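Search the help pages
Search
All topics

Continuing education hours for a hand massage course taken in two parts

Posted by Marwa Tahiri

I hold a current massage license and completed the first part of a hand and forearm massage course through the Pramia program in Preltthorpe in February. The second part was offered by a different provider, Skimlow, under what appears to be the same outline. My renewal form asks for the course title, the provider and the number of hours, with one line for each course.

I would be grateful for guidance on the following points. May the two parts be entered as a single course, given that the second lists the first as a prerequisite? Are the practice sessions done at home between the two parts counted as hours, or only the time spent in class? Finally, the Skimlow certificate states that I attended but does not state how many hours were taught. The class ran for one full day, with a break for lunch. I have kept the handouts and the receipt.

Posted by Said Ezzat

Please enter the two parts on separate lines. A course is identified on the form by its provider as well as its title, and two providers cannot share one line even where the outline is the same. The prerequisite does not change this. It governs who may enroll in the second part and has no bearing on how hours are reported.

With regard to practice at home, the answer depends on the wording of the course approval. Some approvals allow supervised practice only, meaning that an instructor must be present. Others accept up to 8 hours of written case work when the instructor has reviewed and signed each case. Practice that was not recorded or reviewed is generally not counted. If you kept case notes, ask the Pramia office whether the instructor is willing to sign them now, and whether the approval for your part of the course permits it. 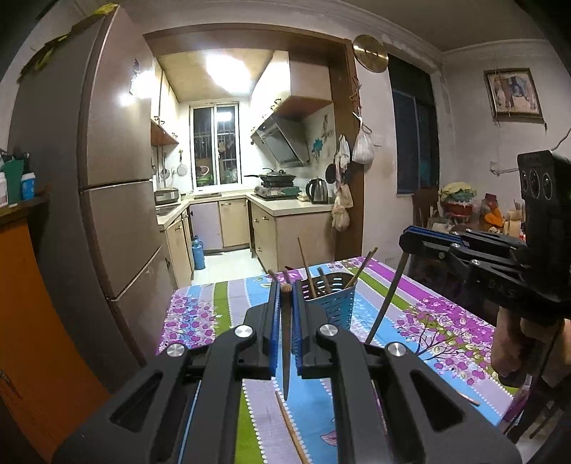
Utensil holder with wooden chopsticks.

The certificate is the more pressing matter. A statement of attendance without hours is often returned, and the renewal is then held until a corrected copy arrives. You should write to Skimlow and request a new certificate showing the following:

Your name as it appears on your license
The title of the course and the date it was held
The number of hours taught, with meal breaks left out
The name and signature of the instructor
The provider's approval number, if one was issued

Do not write the hours on the certificate yourself. The handouts and the receipt should be kept with your records, although a receipt shows payment and will not be accepted in place of the certificate. Where the form provides a space for remarks, you may note that a corrected certificate has been requested. Your own licensing board has the final word on all of these points, and its written instructions should be followed where they differ from mine.

Posted by Abdel Rahman

I had the same problem with a certificate and it was replaced after one email. Two lines on the form, as stated above. I did not claim any home practice, so I cannot comment on that part. Make a copy of everything before you send it.

This site uses cookies to remember your settings. By continuing to use the site you accept their use.
Accept

Contact the help desk | Copyright, all rights reserved | Back to top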